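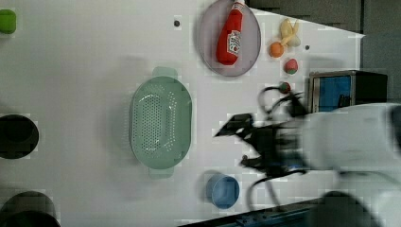
Amado Umali commented on an earlier draft of this section that a dropped item and an early release should not be logged under the same code, as the first is a grip problem and the second is a decision problem. We agree with the comment and have split the two codes in what follows.

5.2 Early release over perforated surfaces

The Plenham runs comprised 500 pick-and-place trials with toy food and kitchen items on a white tabletop. Of these, 16 ended with the gripper opening before the arm had reached the place target. In 6 of the 16 the item landed outside the target container, and in the remaining cases it landed inside by chance. The original log scored the latter as successes. They are scored as failures in this paper, because the release command was issued on wrong information in every case.

The Standumeck controller issues a release when two conditions hold: the arm reports that it is within tolerance of the place pose, and the wrist view returns a surface estimate at the expected height. The second condition was added to the controller in August, after a series of hard contacts with container rims. It is evaluated on every wrist image, and a single positive result is latched until the next pick. The first condition is taken from the Cukura planner, which at the time allowed a wide tolerance for containers with a long axis, on the grounds that anywhere along the axis was an acceptable place point.

The fault lies in the way these two conditions combine. A perforated floor gives the surface estimator a strong repeated pattern. Where the pattern is broken by glare or by motion blur, the estimator can match one row of holes to a neighboring row and report a floor that is higher than the real one. If this happens while the arm is still descending, the height check passes early and is latched. The wide tolerance then allows the pose check to pass as soon as the gripper crosses the rim, and the fingers open.

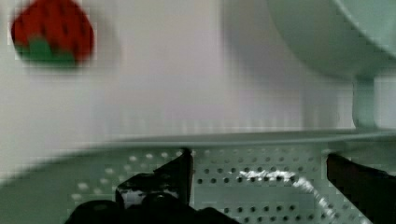

Figure 1. Wrist view, gripper open above the perforated tray. A band of reflected light covers several rows of holes; blur is strongest at the left.

We replayed the logged data with the latch removed and the height check required to hold without a break. With a hold of 2 image periods, the early release was suppressed in all of the affected trials. The replay does not show what the arm would have done next, and it should be read as evidence for the cause only. A matte insert over the tray floor was also considered, but it would change the task for other users of the Tiongson protocol and was not adopted.

Cable drag at the wrist was examined as a second possible cause. Joint torque during the affected descents stayed within the range recorded for normal trials, and we did not pursue it further.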